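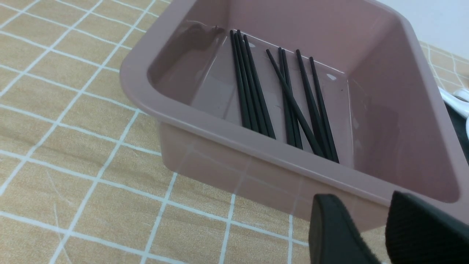

Black chopsticks in a pink tray, on a checked tablecloth.

Does a Stroop task still work if people do it twice?
Sena Eshun
I'm doing my first proper psychology project at Wemmont College and loving it! We've got 74 people naming ink colours, and I'd like them to come back in January. Will practice spoil the effect?

Noel Villanueva
Great choice, it's such a sturdy effect! People do get faster second time round, but the gap between matching and clashing words usually shrinks a bit and stays put. Give everyone six or eight warm-up trials in both sessions, and shuffle the word order. Do look at the gap for each person as well as the group average, that's where the fun is.

Kobina Abugri
we did ours once and it was fine

Mohammed-Awal Boateng
Agree with Noel. Check for colour blindness before you start, I forgot and had to redo a whole afternoon. Good luck Sena!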